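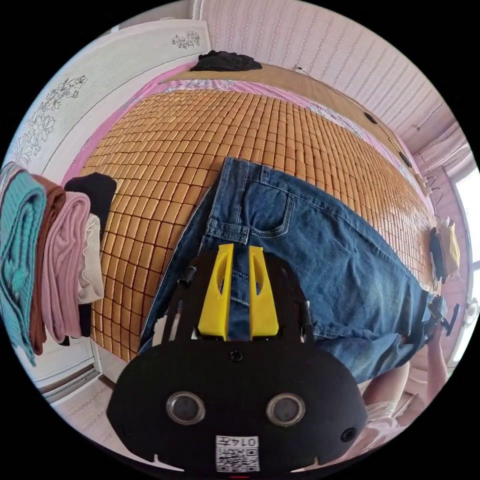
Jeans were among the goods listed as stolen. Photo: Stamatia Tsoukalas

A man has been charged over the string of break-ins at the Flavico storage sheds in Gullon, and I can tell you there were a few relieved faces on our side of town this morning, mine included (I've had a unit there for years, mostly full of camping gear and my mum's old dining chairs).

Police say they pulled over a white ute on Kontogiannis Road at 3 am and found 40 items in the tray under a tarp. Clothing, power tools, two outboard motors and a box of somebody's wedding china, still wrapped! The driver was taken to the station and later charged with burglary and handling stolen goods. He was refused bail and is due in court in June.

All up, 80 units were broken into over the autumn. Whoever did it cut the padlocks cleanly and hung them back on the latch, so plenty of renters didn't realise until they turned up for something. I walked past my own door at least twice before I gave the lock a tug and had it come off in my hand.

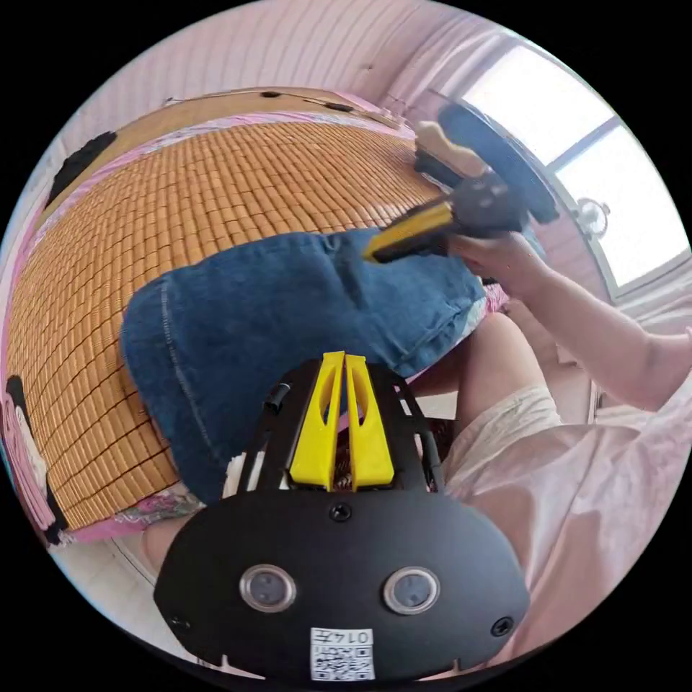
Getting property back to its owners is going to be the slow bit, according to the officer I spoke to at the front counter. Hardly any of it is marked. She'd love to see more of us using something like the small white label there, with a QR code and a number (0147 in that case), plus a list at home that says what each number is stuck to. I went straight out and bought a roll. My drill, my esky and the good tent are all done now, and I've got my eye on the chairs.

If you've lost something from Flavico, take your receipts or old photos to the station and quote job number 892. Serial numbers are even better, so check the box if you kept it.

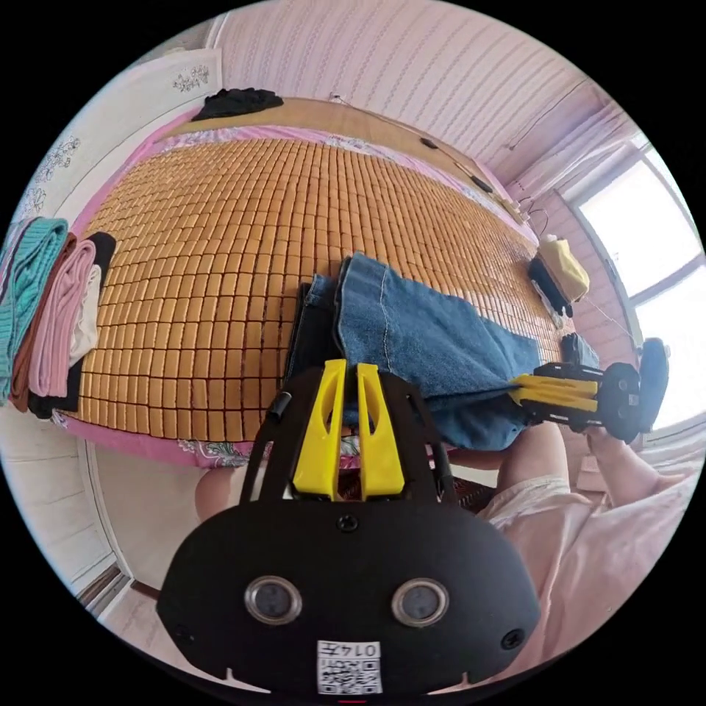
Mizanur Kanagaratnam lost a mower and most of his winter clothes, and he reckons the gate code should have been changed after the very first break-in. He'd also like a proper light down the back row, which has been pitch dark for as long as I've been renting there.

Flavico told me it has now changed the code and hired a security firm, Clistex, to drive through each night.
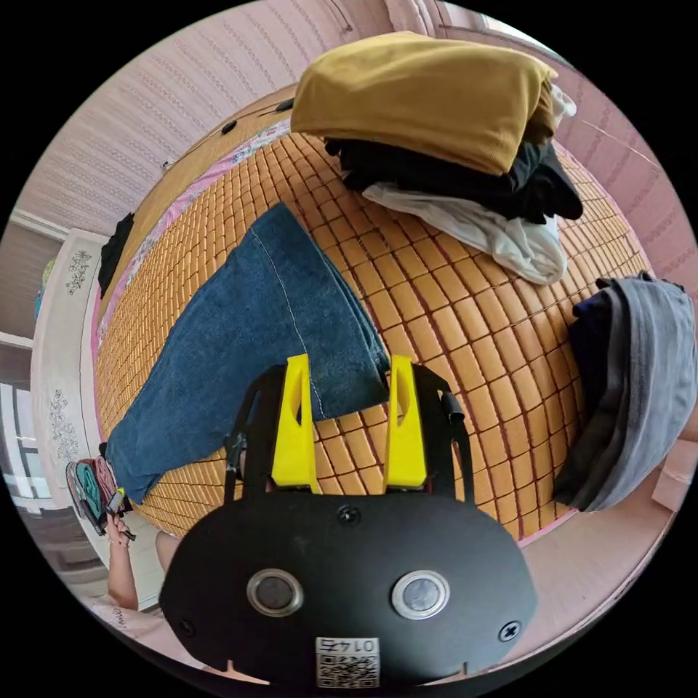
Know something?

Detectives still want to hear from anyone who saw a white ute near the sheds after dark, or who's been offered cheap tools lately. Ring Gullon station or drop in at the counter before 4 pm.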